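Asolport busca técnico/a de accesorización de pick-ups

Tanner, Asolport. Jornada completa, contrato indefinido.

Tanner prepara camionetas pick-up y furgonetas para concesionarios y flotas. El año pasado salieron de nuestra nave 1,124 vehículos con paquetes de equipamiento: suspensiones, estribos, enganches, cubiertas de caja y vinilos. En julio abrimos una segunda línea dedicada a ediciones especiales de concesionario y necesitamos cubrir un puesto en el turno de mañana.

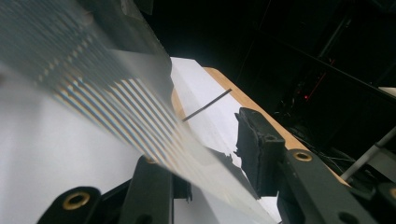 Funciones:
Montaje de accesorios exteriores e interiores según la ficha de cada pedido.
Instalación eléctrica de luces auxiliares, cámaras traseras y tomas de remolque.
Colocación de emblemas y rotulación de laterales y portones.
Revisión final del vehículo y firma de la hoja de entrega.

El trabajo se reparte entre la nave y, dos días al mes, la campa de Dakden, donde se atienden las incidencias de los vehículos ya matriculados. El desplazamiento se hace en vehículo de la empresa.

Requisitos:
Grado medio en electromecánica o carrocería, o tres años de experiencia en taller.
Permiso de conducir B. Se valora el B+E.
Lectura de esquemas eléctricos.
Manejo del programa de pedidos Solum. Quien no lo conozca recibirá formación la primera semana.

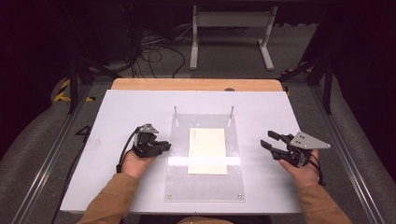
Horario de 7:00 a 15:00, de lunes a viernes. Salario según convenio, más un plus mensual de 345 euros por objetivos de línea a partir del cuarto mes. La ropa de trabajo y las herramientas las pone la empresa. El periodo de prueba es de dos meses.

El proceso consta de una entrevista con Xuân Khúc, responsable de la línea, y una prueba práctica de media jornada, remunerada. La incorporación se acordará con Thaddäus Koller, jefe de personal.

Para presentarse, entregue el currículum en la recepción de la nave o envíelo por el formulario de empleo, indicando la referencia «Línea 2». No se admiten candidaturas por teléfono.

Publicado el 13 de septiembre de 2022. La oferta se retirará cuando se cubra el puesto.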